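Subject: [staff-list] Hand-held grippers in the linen room: arrangements from August 2020

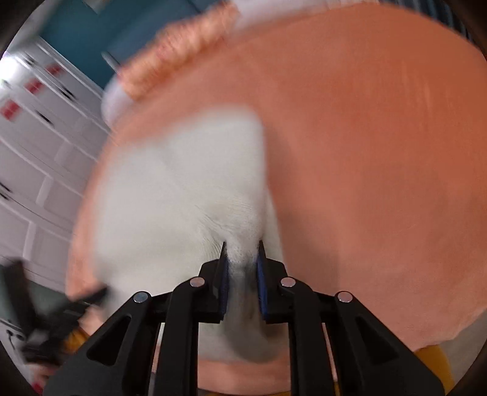 Gripper closing on a white cloth, with a salmon-orange towel beneath.

Dear colleagues,

I write on behalf of the Linen Services Office at Gravmont in reply to the message quoted at the foot of this page.

The folding work recorded with the hand-held grippers will be used by Voltier to prepare the automated folding line. Recording counts as ordinary duty and is paid at the normal rate. No member of staff will be asked to record for more than 2 hours in a shift, and the daily folding target of 136 pieces does not apply during those hours.

The 69 posts in Linen Services are unchanged by this stage of the work. Should the line be brought into regular use, folding duties will be reduced and the staff concerned will be offered training in sorting, repair and inspection. Written notice of any change in duties will be given 6 weeks ahead. Soreness in the hand or wrist should be reported to the shift lead on the same day.

Questions on grading may be sent to me directly.

Vibeke Hafþórsson
Linen Services Office, Gravmont

Guðlaug Sveinbjörnsson wrote:
> Several of us on the late shift have asked whether time spent
> with the grippers counts towards our target. Folding a towel
> that way is much slower than by hand. We should also like to
> know what becomes of the folding posts once Voltier has
> finished, and whether the June staffing plan still stands.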